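Relatório do projeto – Avaliação do kit Falitz (braço de bancada)
Grupo: Zeeshan Niazi, Damián Medrano, Kibet Simiyu
Orientador: Ravindran Palaniappan

1. Objetivo

Avaliar se o kit Falitz, vendido pela Dedell, serve para a disciplina de Automação. Tarefa escolhida: café da manhã, ou seja, pôr um ovo frito em cima do pão sem desmontar tudo. Preço do kit: 1276 euros, sem portes. O orçamento do laboratório é 3000, portanto dá para dois e sobra pouco.

2. Montagem

Manual só em inglês, com páginas trocadas (a 14 vem antes da 12). Faltava um parafuso da base, o suporte da Dedell respondeu no domingo, o que surpreendeu. Software instalou à segunda. A calibração é chata: tem de se refazer sempre que se mexe na câmara.

Mesa forrada com papel castanho e dividida em retângulos com fita azul escura. Cada objeto na sua zona, para repor tudo entre ensaios. A fita enruga um pouco, não parece afetar nada.

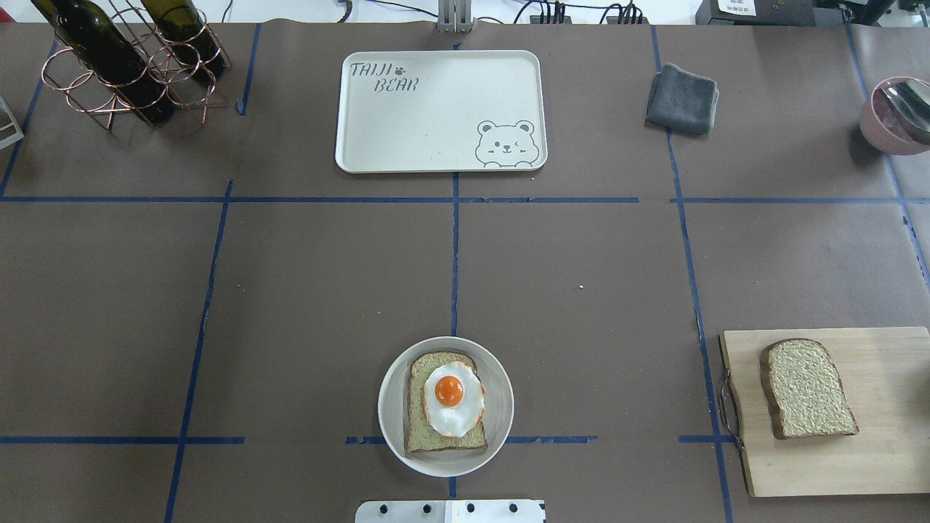 3. Ensaios

191 ensaios no total, feitos pelo Kibet e pelo Damián em julho. Taxa de sucesso 70 %. Falhas mais comuns:
- ovo escorrega para fora do pão
- garra fecha cedo demais
- perda de ligação USB (culpa do cabo, trocámos)

Pratos de rebordo baixo são os piores, a garra bate neles. Com o pano dobrado correu quase sempre bem. Colher dentro da taça: fraco, o metal brilha e o sistema perde a posiçao.

4. Comparação

O kit da Cho é mais barato mas a garra vem à parte. Só vimos a ficha técnica, não testámos.

5. Parecer

Recomendamos a compra de um kit, não dois. Pedir à Dedell cabo mais comprido e o manual corrigido. Falta ainda testar com objetos de vidro, fica para o proximo grupo. Dados em bruto na pasta partilhada, falar com o Zeeshan para o acesso.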